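Hondberg Pet Corner Inventory — README

Version 2, updated April. Maintained by Arlo Nguyen-Tran. 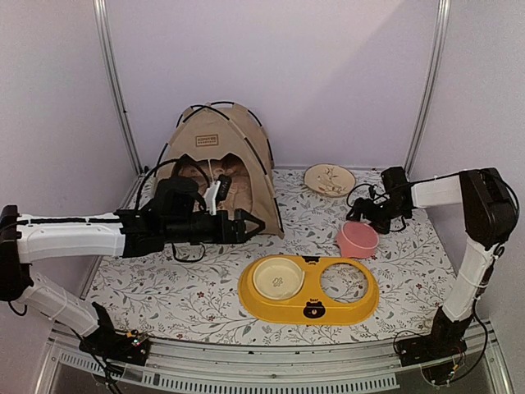
Hondberg is an inventory of household items used for feeding and resting small pets, with one record per physical item. It covers 386 items in four groups: shelters, dishes, feeders and mats. Items are grouped into sets when they are laid out together on one mat, and the set is the unit most users will want to query. A typical set has one shelter and several dishes, such as a beige pet tent with a cushion inside, a pink bowl, a round decorated plate and a yellow double-bowl feeder on a white floral mat. Set membership is stored in sets.csv, never in the item record itself.

Contents

items.csv — one row per item, 386 rows
sets.csv — one row per item per set, 1063 rows
sets_meta.csv — one row per set, 71 rows
changes.txt — corrections by version

Fields in items.csv

item_id: integer, stable across versions. Retired numbers are not reused.
group: shelter, dish, feeder or mat.
type: free text, lower case, singular (tent, bowl, plate, double-bowl feeder).
color_main: the color covering the largest area. Patterned mats take the ground color, so a white mat with printed twigs and blossoms is "white".
color_trim: piping, rim or border color. Blank if none.
pattern: none, floral, striped, checked, other.
source: Bundex, Mercado, Flutport or unknown. This is the supplier of the lot. It does not identify the maker.
soft_parts: yes or no. A loose cushion is recorded here and does not get its own item_id.

Conventions

A feeder with two bowls in one body is a single item. Two separate bowls are two items even if sold together. Plates are filed under dish regardless of decoration.

Tan, beige and sand were separate values in version 1 and produced too many disagreements. All three are now "beige". The original wording is kept in the notes column where it was available.

Labels on fabric items are transcribed only when every character can be read. Partial readings are left out — a blank label field means unreadable or absent, and the two cases are not distinguished.

Known problems

Source is unknown for most of the Mercado-era mats because the lot sheets were merged before entry. Some dishes entered as "pink" in version 1 have not been rechecked. Bowl diameter is missing for all double-bowl feeders, and the column should be ignored for that type.

Corrections go to Arlo with the item_id and the field name. The tables are rebuilt on Tuesday.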